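发件人：林晓
收件人：慢走慢吃 邮件列表
日期：26/02/2018
主题：Re: 三月去伊斯坦布尔，早饭到底怎么吃？

Danuta Głowacki 写道：
> 大家好，我和妹妹三月要去伊斯坦布尔，第一次去土耳其。
> 看了一圈攻略，越看越糊涂。都说早饭一定要吃那种铺满一桌子的，
> 可是我们就两个人，胃口都不大，会不会点多了？
> 还有茶，店里给了就喝吗，要不要另外付钱？咖啡是饭前还是饭后？
> 我妹妹喝咖啡非放奶不可，听说在那边要牛奶会被人笑话，真的假的？
> 另外 Ivan Didenko 上次提到过一家叫 Allis 的小馆子，
> 有人去过吗？还开着吗？
> 先谢谢各位！
> Danuta

Danuta 你好，也跟列表里各位老朋友打个招呼！

我潜水好久了，看到早饭两个字实在忍不住要冒出来。去年我在伊斯坦布尔住了一阵子，住在亚洲那边，每天早上的头等大事就是出门找吃的，所以你这几个问题我都能唠叨几句（可能唠叨得有点多，见谅啊）。

先说那一桌子的早饭。土耳其语叫 serpme kahvaltı，意思差不多是“撒开来的早饭”，小碟子一个接一个往上端：白奶酪、黄奶酪、橄榄、番茄黄瓜、蜂蜜配奶皮子 kaymak、几样果酱，再加一份鸡蛋。菜单上一般按人头标价，很多店写明最少两人份，你们姐妹俩正好。量嘛，确实大！我第一次跟朋友 Nadiia Symonenko 去吃，两个人坐到快中午，面包篮子还给添了一回，走的时候蜂蜜那碟连一半都没动。心疼死我了，那个 kaymak 我到现在还惦记。

所以要是胃口小，我的建议是整桌的吃一次就够了，挑个不赶路的早上。别的日子可以点 kahvaltı tabağı，就是一人一盘的拼盘，奶酪橄榄鸡蛋都有一点，便宜不少，吃完也不会困得走不动。再省事一点就街边买个 simit，芝麻圈，边走边啃，坐渡轮的时候在船上要杯茶配着吃，我觉得比什么都香。

鸡蛋要单独讲讲。menemen 是番茄青椒炒得烂烂的鸡蛋，连小锅一起端上来，烫得很，用面包蘸着吃。放不放洋葱，当地人能吵一晚上，你点的时候可以说 soğanlı（放洋葱）或者 soğansız（不放）。另外一种是 sucuklu yumurta，煎蛋里有蒜味香肠，咸，配茶正好。我个人是 menemen 派，不放洋葱，欢迎来辩。
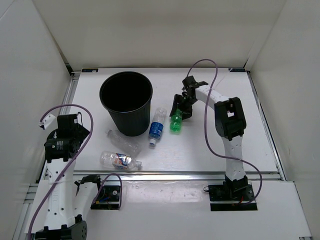

白色台面上的黑桶和瓶子

再说茶。吃整桌早饭的时候，茶很多地方是包在里头的，菜单上会写 sınırsız çay，就是不限量。没写这几个字的话就问一句，别不好意思，问了人家也不会不高兴。小郁金香杯，拿杯口那一圈，别握杯肚子，烫手！不想再喝了，就把小勺子横着搁在杯口上，服务的人看见了一般就不再添。我头几天不懂这个规矩，喝完就来一杯，喝完又来一杯，一个早上灌得心慌，还以为是自己昨晚没睡好。

餐馆吃完正餐以后端来的那杯茶，多半是送的，大大方方喝就行。茶馆里坐下来要的当然得付钱。大巴扎里店主请你喝茶，喝了也不代表非买不可，不过要是你压根没打算买地毯，最好也别坐太久，一个钟头以后你自己都会觉得过意不去（经验之谈，那条小地毯现在还在我门厅里）。

咖啡是饭后的。kahvaltı 这个词拆开来就是“咖啡之前”，记住这个就不会弄错了。土耳其咖啡点的时候就要说好甜度，因为糖是跟咖啡一起煮的，端上来再加就晚了。sade 不放糖，az şekerli 少糖，orta 中等，şekerli 就是甜的。我一直喝 orta，后来慢慢变成 az şekerli。端上来先别动，等一会儿让渣子沉下去，也不要搅！旁边那杯水是先喝的，清清口。杯底那一层留着别喝，有兴致的话把杯子扣在碟子上，找个会看的人给你算一算。我那回被房东 Tuncay Erdem 的妈妈看过，她说我要出远门，我说阿姨我已经在远门上了，她笑得不行。

你妹妹要加奶的问题：没人会笑话她，真的不用担心。不过传统土耳其咖啡里一般不加奶，有些店有用牛奶煮的，叫 sütlü Türk kahvesi，可以问问。要喝拿铁卡布奇诺那种，Kadıköy 那边新式咖啡馆一家挨一家，随便进。在老茶馆里就入乡随俗吧，那里头有时候连咖啡都没有，只有茶。

至于 Allis，我去过两次！在一条上坡的小街里，门脸窄得很，头一回我从门口走过去又走回来才看见。老板娘不太会英语，但是人特别好，果酱是自家熬的，酸樱桃那种一定要尝。我去年最后一次去的时候还开着，现在什么情况就不敢打包票了，Ivan 要是在看邮件，你来补充一下？你那边的消息应该比我新。它家只收现金，这个我印象很深，那天我翻遍了包才凑够，差点把 Nadiia 押在那儿。

对了，Melaniia Bondarchuk 之前在列表里发过一份她自己整理的点菜小词表，里头有发音，我打印出来带着用的，折得破破烂烂。你翻翻旧邮件应该能找到，找不到的话写信给我，我扫一份给你。里面有个地方我后来跟她说过，ç 念起来像“吃”的那个音，ş 才是“师”，çay 和 şey 差得远呢，我有一次把这两个说混了，跟人家要了一杯“东西”。

付小费的事你没问，我顺嘴提一句：坐下来吃的馆子，看看账单上有没有 servis 这一项，有的话就不用再多给；没有的话，我一般留一成。街边摊和船上买茶不用给，零钱不要找了也就行了。有的店桌上的瓶装水是要算钱的，开了才算，不想喝就别拧开。

还有件小事，早饭店早上特别早反而不一定开门，休息日中午之前又挤得厉害。我的办法是先在渡口边上喝杯茶，晃到十点再过去，位子好找，太阳也出来了。三月的风还挺硬的，你俩带条围巾，想坐外头也能坐得住。

你们住哪一边呀？欧洲那边还是亚洲那边？告诉我一声，我把记下来的几家店按区给你挑一挑。要是住 Beşiktaş 附近就更好办了，那边有一整条街都是吃早饭的，不过拉客有点凶，我得想想哪家比较清静。

祝你和妹妹吃得开心！回来一定要写信讲讲，尤其是那个酸樱桃果酱还在不在。

林晓

又及：Danuta，你上回写的波兰那种牛奶吧我一直想去，等你从伊斯坦布尔回来，轮到我来问你一大堆问题了。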